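Calent cell, pushing bench – notebook
September 2, 2022, written by Nelli Koskela

Board and tag check

Sławomir changed the two front bolts yesterday because one had a worn head, so today I went through the whole fixing again. I pressed on each corner of the board with my palm and there is no rocking. The pegboard under it was vacuumed first, the holes collect a lot of dust.

The square tag by the far right corner was wiped with a dry cloth only. Please do not use alcohol on it, the last one lost its black in June.

Rod height was 2 mm too low compared with the sheet. I loosened the clamp, set it with the gauge and tightened again. Then I laid out the blocks in their two groups, red and green to the left, blue and yellow to the right, and left the near half of the wood free for the strokes.
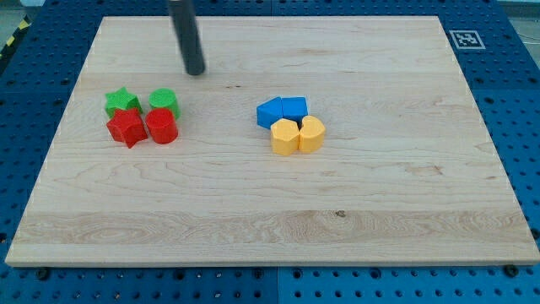

Test run

Program Skidden, slow speed, 200 strokes. It stopped at stroke 734 of the total counter with "contact lost". I think this is the cable and not the rod – when I moved the connector by hand the message came back. Corrado has a spare cable in his drawer, I will ask.

Ji-hoon wants the old offset file kept until the new one is proven. It is saved as eltdale_291, do not overwrite.

Still to do: fit the cable, repeat the run from the start, write the new rod height on the sheet by the door. Violeta needs the cell after lunch tomorrow.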